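Surface Wear and Cleaning of Domestic Cutting Boards
Student project report, Materials and Everyday Objects module

1. Background

Plastic cutting boards are cheap, light and easy to store. They also scratch. Each pass of a knife leaves a groove, and grooves hold water and food residue after the board has been rinsed. Advice on when to replace a board is usually vague ("when heavily scored"), and the purpose of this project was to find out whether a simple weighing test could give a more useful answer.

The question was limited to water retention. Bacterial counts were considered at the planning stage but the teaching lab is not equipped for them, and no claims about food safety are made in this report.

2. Types of board

Household boards fall into two groups for our purposes. Plain boards are a single slab of one material. Rimmed boards have a border in a second color, often raised, around a flat cutting area. Many of both types have a slot at one end for carrying or hanging. The rim and the slot matter because water collects along any change in level, and a weighing test cannot separate that water from water held in knife grooves.
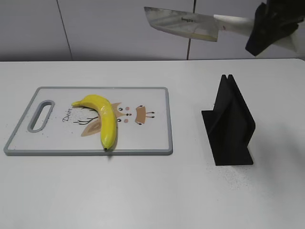 3. Materials and method

Test pieces were cut from 2 grades of plastic sheet supplied by Plullmont, one sold as standard and one as hard. Using flat sheet removed the rim and slot from the measurement. Each piece was washed, dried overnight and weighed on the Nalteck balance in the teaching lab.

Pieces were then scored with a fixed blade under a constant load. 4 pieces of each grade were used. Scoring was done in one direction up to 300 strokes, with a stop for weighing after every 100. At each stop the piece was dipped in tap water, held vertically to drain, and weighed wet.

The blade was changed between pieces. This was not done in the August trial run, and the results of that run have been left out – the later pieces had visibly shallower grooves.

4. Results

Water retained increased with stroke number for both grades. The increase was steepest over the first 100 strokes and smaller after that. The standard grade held more water than the hard grade at every stop.

One standard piece was continued to 428 strokes, at which point a strip of material lifted at the edge and the test was ended. Its last reading is not included in the averages.

5. Printed boards

Some boards carry a pattern or lettering on the upper face. We did not test printed sheet. The Hettiarachchi method, which we followed for the dipping stage, assumes an uncoated surface, and a printed layer could change how water drains. It might also make wear easier to see, as breaks in a dark print stand out more than grooves in plain white plastic.
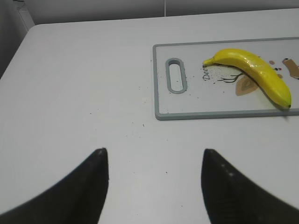
Figure 2. Rimmed board with printed lettering and a branch design.

6. Sources of error

Draining time was kept by hand with a stopwatch and varied by a second or so. Room temperature was not controlled. The Flisis drying cabinet was shared with another group, and its door was opened several times during the second drying period. The dry weights taken after that period were repeated the next day and agreed with the first set.

7. Further work

The next step would be to score pieces in two directions, which is closer to how a board is used in a kitchen. A comparison of brushing and wiping after scoring would also be useful, with the same pieces weighed before and after each treatment.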